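Bukance Grain Terminal, Stirnlow
Export readiness inspection: checklist and comments
22 November 2022

Carried out ahead of the renewal of the terminal's export handling approval. Items are marked Met, Partly met or Not met. Comments are for the operator and for Novora, which holds the trade credit policy on outbound cargo.

1. Weighbridge certification current
Met. Certificate displayed in the gatehouse. The inbound bridge read 8 kg over on the test load, inside tolerance.

2. Stock on hand agrees with warehouse receipts
Partly met. Receipts for canola and feed barley agree with the silo readings. Milling wheat is short by 32 tonnes on paper. The operator puts this down to a late entry after the last rail loading. Correct the ledger and send a copy before the next vessel is nominated.

3. Foreign currency invoices matched to contracts
Partly met. Of 255 invoices raised since the last inspection, all but 8 could be matched to a signed contract. The unmatched ones are all sales to Zanetti under the old pricing schedule. Contracts may exist at head office but were not produced on the day.

4. Customs declarations lodged before loading
Met. Declared values follow the contract price and not the spot price, as required. No late lodgements.

5. Price and exchange rate exposure recorded
Not met. The exposure register stops at the end of the last quarter. With the dollar moving as it has, a register that old is no use to the lender or the insurer. Bring it up to date and have it signed weekly.

6. Fumigation records and gas clearance
Met. Clearance notices were on the door of each treated silo. Old notices should be taken down once the silo is released, as two sets were hanging together on Silo 4.

7. Sample retention
Partly met. Export samples are kept for the full claim period and the labels are legible. The retention log has no column for the disposal date. Add one.

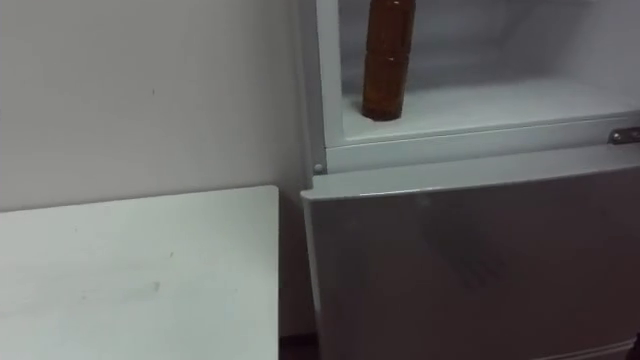 8. Emergency exits and walkways
Met. Conveyor gallery was swept and the handrails were sound. One light out at the east stair, reported to maintenance during the visit.

9. Dust control
Partly met. Extraction was running at the receival pit. Filter changes are logged by initials only, so it is hard to tell who did the work. Use full names.

10. Contractor induction
Met. All 77 cards checked were in date.

11. Levy payments
Met. Grower levies remitted on time. The rate in the payment software was changed by hand this year and should be checked against the published schedule each season.

Result: approval to continue, with conditions on items 2, 3 and 5. Written evidence is due by the end of November. Items 7 and 9 can wait for the next routine visit.

Copies: terminal office, Novora, file.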